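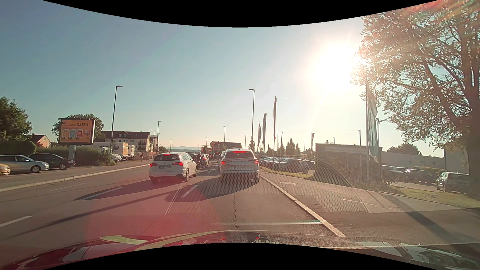

How to set up your first month in a new country

Most of the work of moving abroad for a job or a study year comes in the first four weeks. The steps below are in the order I did them when I moved to Veltside, and the order matters more than you would think.

Step 1. Book a short stay first

Do not sign a year's lease from home. Book two weeks in a guesthouse or a sublet and look at apartments in person. I paid 300 for a room near the Pundaritz market, with a shared kitchen. Ask for a written receipt with the street address on it. You will need it in step 2.

Step 2. Register your address

Go to the district office with your passport, the receipt and two copies of each. The Veltside office opens at 8:30 and hands out numbers at the door. If you get there after 10 you will probably be told to come back tomorrow. A temporary address is fine for the first registration. You can change it later with a one-page form.

Step 3. Open a bank account

Some banks want a local phone number, and some phone companies want a local bank account. Get a prepaid SIM card first and use that number at the bank. Take the registration slip from step 2 and your contract or enrollment letter. My card came in the mail nine days later, so bring enough cash or a card from home to cover the gap.

Step 4. Look for a place to live

Walk the neighborhoods in the evening as well as at noon. Check these things before you say yes:

Is heating included in the rent, and who controls it?
Is there a washing machine, or a laundry room in the building?
How much is the deposit, and when do you get it back?
How long does the trip to work or class take at the hour you will really be going?

I skipped the last one. My apartment in Stesano looked close on the map, and the morning trip took 52 minutes. Do a trial run before you sign.

Step 5. Get a transit pass

Single tickets add up fast. If you are under 26, ask for the youth rate at the counter, as the machines don't offer it. Bring a passport photo.

Step 6. Learn to say who you are

Learn your address, phone number and date of birth out loud in the local language. These come up at every desk. Aoife Moynihan, who taught my beginner class, had us repeat them until we were sick of it, and she was right to.

Step 7. Fill one evening a week

Pick something that meets regularly -- a class, a choir, a soccer team -- and go even when you are tired. I went to the language exchange at Lu, a cafe with over 2 hours of free conversation on its club nights. It took me until June to follow a joke there.

Keep every paper you are given in one folder. You will be asked for the registration slip again when you renew.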